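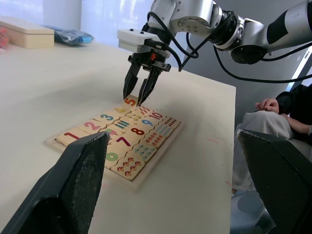
Workshop Tips: House Rules for Two Arms on One Table

I've been promising to write these up since October, when Yamila Figueroa asked me for "the list on your wall" and I had to admit the list on my wall was three sticky notes and a pizza coupon. So this is the proper version. It's what I go by when I have a couple of small robot arms working on a tabletop at home, and most of it would do fine for a garage or a classroom too.

I'm not a safety engineer. If you work in a shop that has real rules, those win, every time. Read the manual that came with your arm as well, even the boring chapter.

Clear the table first

A plain light tabletop is my favorite for this kind of work. You can spot a dropped screw on it right away, and tiles with bright printing on them stand out nicely. Wipe it down before you start and push anything you don't need to the back edge, well past where the arms can swing. I used to leave my coffee there too. Don't! Drinks go on a different piece of furniture altogether, and I'm strict about that one even with guests.

Start with something that doesn't matter

Children's puzzles are wonderful for practice. A number-matching board is about perfect: the tiles are all easy to tell apart, there's a frame to keep them in, and if a gripper squeezes too hard you've lost a tile and not a finger or a phone. Pick one tile (I like the 5, no idea why) and work on that until you're bored before you try the rest. Hammad Mughal started straight off with his mother's teacups and I believe the subject still comes up at dinner.

One arm moves, the other one waits

This is the rule I care about most. When both grippers are near the same board, only one of them gets to travel. The other holds still, with its fingers clear of the path, until the first one has backed up and out. Say it out loud if two people are driving: "moving" and "parked." It feels silly for the first ten minutes and then you won't want to work without it.

Come down from above whenever you can. A gripper that slides in sideways along a row of tiles will plow up the whole row, and then you're on your hands and knees looking for the 8.

Mind the cables

Cables need enough slack for the farthest reach, and no more than that. Before each session I move the arm by hand (power off) out to its longest stretch and watch the loops. If anything pulls tight or catches on a joint, fix it now. Soft hook-and-loop straps are better than zip ties here because you'll be redoing it next week. Run the loose ends off one side of the table, never over the front where your lap is.

Where people go

Sit back, far enough that the arm at full stretch can't touch your knees, and put your chair there before the power goes on. Hands in your lap while it's moving. I know how tempting it is to just nudge that tile straight, and I've done it, and I got a good rap on the knuckles for it. Stop the arm, then nudge.

Long hair tied up, sleeves pushed up, lanyards off. Kids and pets stay on the other side of a door. My cat has opinions about that, loud ones.

The stop button

Everybody in the room should know where it is and should have pressed it once. I make visitors press it before I show them anything else. Ghazala Hashmi came by for tea and ended up pressing it four times because she liked the click, which was fine by me. Put it where you can hit it without leaning over the table.

Slow is plenty

Keep the speed low for anything new, and I mean so low it's dull to watch. Same with grip force: start at the weakest setting that will hold the tile and go up a little at a time. Check the finger pads now and then for grit, and clean them with a barely damp cloth. I only turn the speed up after 17 clean pickups in a row. There's no science in that number, it's just where I stop holding my breath.

Keep a notebook

Paper, with a pencil on a string. Write down what you changed, what slipped and what you were using at the time. Mine is up to page 162 and half of it is me telling myself to tighten the same mount. Rukhsana Rizvi keeps hers in a spreadsheet and finds things faster, so do it her way if you're the tidy type.

When you're done, park both arms, cut the power at the strip and put the puzzle away with all its tiles in it.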